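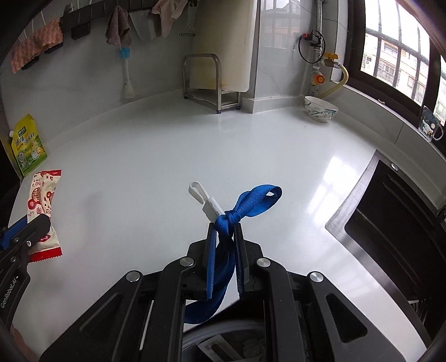 台面不必天天空着

我一直不太信"台面清空"那一套。就是那种家居号最爱发的厨房,白白一片,连瓶酱油都看不见,底下配一句"清爽的人生从台面开始"。好看是好看,可我每次看完都想问一句:你们家晚上不吃零食的吗?

我家厨房台面上永远有东西。靠墙立着一袋酱料,黄绿包装,带个小嘴盖的那种;旁边是红白袋子的零食;再有就是一根蓝色织带,打了个结,系在一只白色塑料挂钩上。这根带子我想单独说几句,因为它差点儿被扔掉三回。

第一回是八月大扫除,朋友 Anneliese Weidemann 来帮忙,拎起来就问:这个还要吗?我说要。她问干什么用,我说不出来。真的说不出来!可过了没多久,阳台上要挂个布袋子,翻遍抽屉,最后用的还是它。后面两回也差不多,都是手已经伸到垃圾桶上面了,又缩回来。

所以我现在的想法是,收拾屋子最怕的就是一口气做决定。那些整理课(我还真花钱上过一门,叫 Narkum,25 节,听到一半就没再听)总让你拿起一样东西马上判生死,留或者丢。我做不到,我觉得多数人也做不到,逼急了就乱扔,扔完再买一个回来,这算哪门子整理呢。

我的办法土得很:攒一堆,到点再收。白天剥的橘子皮、撕开的包装、擦过手的纸,统统先往台面一角放,晚上定个 22 分钟的闹钟,一次弄完。闹钟响了就停,剩下的明天再说。

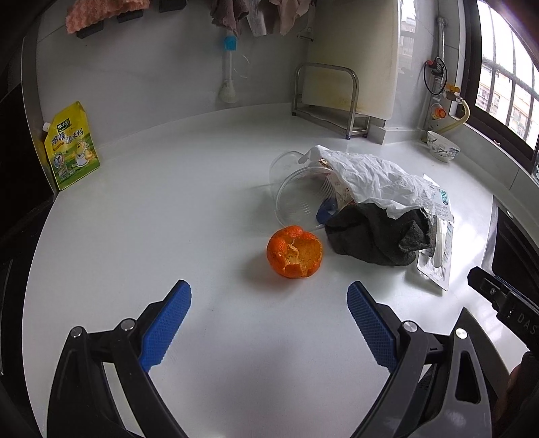 有人会嫌这样邋遢,我妈就嫌。她那一辈是剥一瓣橘子擦一下桌子的。可你看橘子皮,整个儿剥下来像只小碗,搁一会儿能怎么样?我还挺喜欢它待在白台面上的颜色呢。白纸巾或薄布皱成一大团,盖在透明塑料盒和深灰色的布上面,是不好看,不过这一堆里的东西分起来其实很快:塑料的归塑料,果皮归果皮,布拎出来放一边。攒到一起分,比一样一样跑垃圾桶省事多了,我自己试下来是这样。

唯一要小心的是那种长条的硬包装,带透明塑料壳的,夹在纸巾下面很容易连里面的东西一块儿丢了。我丢过一回,心疼了好几天。现在凡是带壳的,我都先捏一捏再扔。

Žofie Gajdoš 跟我意见相反,她买了一整套 Oltullow 的分类桶,60 升的那种,说从此再也不用攒。行吧,她厨房大。我那点儿地方,放下桶人就得侧着走路了。

织带还挂在钩子上。下次谁再问我干什么用,我还是说不出来,不过也还是不扔。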